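项目进展报告(第二阶段)
报送:Sadum 项目管理办公室
日期:2025年9月9日

## 1. 本期概况

本期原定完成 Nanero 机械臂工作站的连续运行测试,目标是连续完成 1,805 次抓取循环,中途不做人工干预。该目标没有达到。测试进行到第 300 次循环之后出现间歇性失联,机械臂在动作途中停住,上位机报通信超时。我们按规定停止测试,转入故障排查,原计划中的夹爪力控标定因此顺延。

没有人员受伤,没有设备损坏。但其中一次停机时夹爪仍保持夹紧状态,急停按下后控制界面还显示“运行中”,这一点我们按安全事项处理,见第4节。

## 2. 故障经过

失联共记录到 11 次。前几次间隔较长,重启通信服务后可以恢复,当时判断为上位机软件问题,更新了一版驱动后继续测试。更新后故障没有消失,间隔反而变短。最后一次失联后重启服务无效,必须给腕部控制板断电再上电才能恢复。

从日志看,失联多数发生在手臂向下伸展、腕关节同时旋转的动作段。手臂停在原位时,通信从未中断。据此我们把排查重点从软件转到线缆和接插件。前期在软件上花的时间偏多,这个判断应当更早做出。

## 3. 排查情况

### 3.1 线缆

工作站的线缆是 5 月安装时临时敷设的,当时计划在验收前统一整理,后来为了赶测试进度没有做。现在电源线、信号线和调试用的线混在一起走,多余长度盘成线圈挂在桌沿,还有一部分直接垂到地面。手臂运动时的余量留得不均匀,有的线很松,有的线在极限位置已经绷紧。

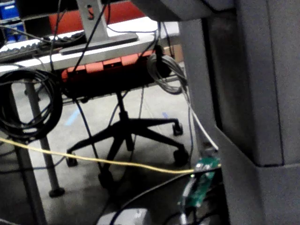

线没理好就不应该开始跑连续测试,Hägglund 在阶段评审时提出了这条意见,并要求今后把布线检查列为开测前的必要条件,没有签字不得上电。我们接受这条意见。布线检查表已经起草,内容包括固定点位置、弯曲半径、极限姿态下的余量、强弱电分开走线,以及办公椅等可移动物品与线缆之间的距离。

最后一项是这次新加的。工作站和办公桌共用一块区域,椅子推进推出时脚轮有可能压到或钩住地面上的线。目前没有证据表明本次故障由此引起,但风险存在,应当排除。

### 3.2 接插件

拆检后发现,腕部控制板的一处信号接头锁扣没有完全到位。用手轻拉线缆,可以复现通信中断,日志中的报错代码与测试期间一致。换上同型号新线并把锁扣压到位后,同样的拉动不再引起中断。

接头松动基本可以解释大部分失联。不能解释的是最后一次必须断电才能恢复的情况。我们怀疑控制板在反复断连后进入了异常状态,固件没有正确退出。这部分还在查,暂时没有结论。

### 3.3 固件

控制板固件由 Todow 提供。我们已把完整日志和复现步骤发给对方,对方确认收到,并答应检查超时后的状态恢复逻辑。修复版本的交付时间还没有定。在新固件到位之前,上位机增加了一项限制:一次测试中出现两次通信超时即自动终止,不再尝试自动重连。

## 4. 安全事项

急停后界面显示“运行中”,原因已经查明。急停回路切断的是驱动电源,动作是有效的,机械臂当时确实已经停止;界面状态取自通信链路,链路中断后一直保留着最后一次收到的数值。操作人员如果只看屏幕,会误判设备状态。反过来,如果链路中断时最后的状态是“已停止”,屏幕也会一直显示“已停止”,这种情况更危险。

已采取的措施:

- 界面增加数据时效判断,超时后状态栏变为灰色并显示“状态未知”。
- 急停回路单独接一只指示灯,信号直接取自回路,不经过通信链路。
- 操作规程中补充一条:通信中断期间,一律按设备带电、可能动作处理,人员不得进入工作范围。
- 夹爪夹紧状态下断电后的释放方法写成单页说明,贴在工作站旁。

指示灯的元件已到货,尚未安装。安装完成之前,工作站只允许在低速模式下使用,并且必须有两人在场。

## 5. 对进度和经费的影响

连续运行测试需要从头开始,已完成的循环不计入考核。加上重新布线和固件验证,本阶段总共延后 23 个工作日。夹爪力控标定与布线不能同时进行,只能排在后面。第三阶段的开始时间随之顺延,最终交付日期能否保持不变,要看固件的修复情况,目前不能承诺。

经费方面,新增支出为线缆、拖链、接插件和指示灯元件,从本阶段材料费中列支,不申请追加。如果固件无法修复,需要更换控制板,届时将另行提交预算调整申请。

## 6. 下一步工作

1. 拆除现有临时线缆,按新检查表重新敷设,地面部分全部装入线槽。
2. 安装急停指示灯,并做断链条件下的急停验证。
3. 低速模式下先跑 300 次循环,重点覆盖原来出故障的动作段,每次失联单独建档。
4. 收到 Todow 的新固件后,人为制造断连,检查控制板能否自行恢复。
5. 以上四项全部通过后,重新开始 1,805 次循环的连续测试。

## 7. 需要管理办公室协调的事项

第一,请确认工作站能否与办公桌分开布置。现有场地可以划出单独区域,但需要重新分配两个工位。如果不能分开,我们将在两者之间加装固定隔挡,占用通道的宽度需要贵方批准。

第二,请协助与 Todow 明确固件修复的交付时间。现行合同只约定了响应时限,没有约定修复时限,项目组自行催办的作用有限。

第三,请同意把第二阶段的验收会推迟到连续测试完成之后。在此之前召开,只能提交部分数据,对验收没有实际意义。

故障日志、拆检记录和布线检查表草稿已随本报告一并提交。

Nanero 工作站项目组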